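Ticket: Kerstead Golf League scoring app, halfway cut showing the wrong players
Opened by: Vira Shevchuk
Status: waiting on reply

Hello again, and thank you for being so patient with me last October! We play our club championship over two days, and after the first day the Endano leaderboard is supposed to keep the top 40 and ties. It kept 40 and threw out the ties, so two very unhappy golfers got a "missed cut" message over their supper. 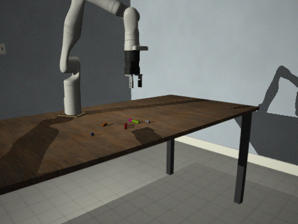
*Robot arm and six small blocks on the long table.*

**What I tried first.** I signed out and back in, then re-entered the Romaniuk card by hand (he had a lovely finish, birdies on the last 2 holes). His total came out right, but he stayed below the line.

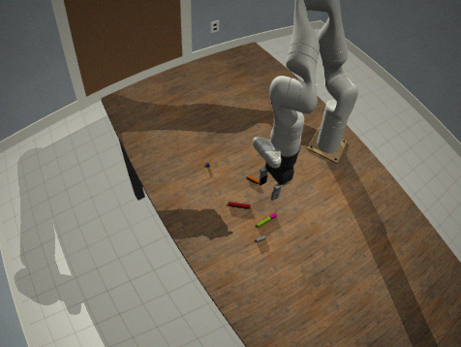
The cut setting itself looks fine to me, and I went through it slowly with the help page open beside me. "Include ties" is checked, and the round is marked final. I even sketched the standings on paper to be sure I wasn't fooling myself, with the last few names strewn about like the small things on that big wooden table, and the tie is plain as day.

**Second try.** Recalculated from the Edon course menu. It ran for over 6 minutes and then gave me the same list. 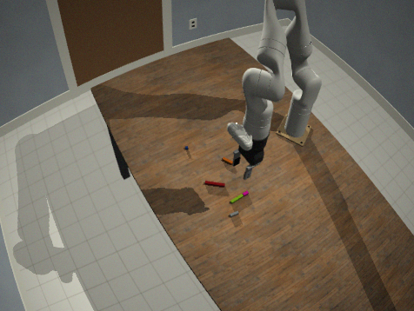
*Gripper open, orange block beside the left finger.*

**Where it stands now.** I've put both players back by hand so they can have tee times.

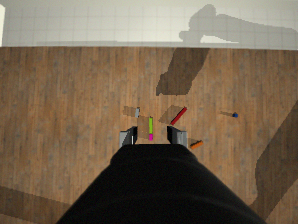 The trouble is that every time somebody posts a score, the board drops them again, and I have to go back in and restore them. Could you please lock the field for us, or tell me which button does it? I'm at the clubhouse until 5 p.m. and happy to pick up the phone.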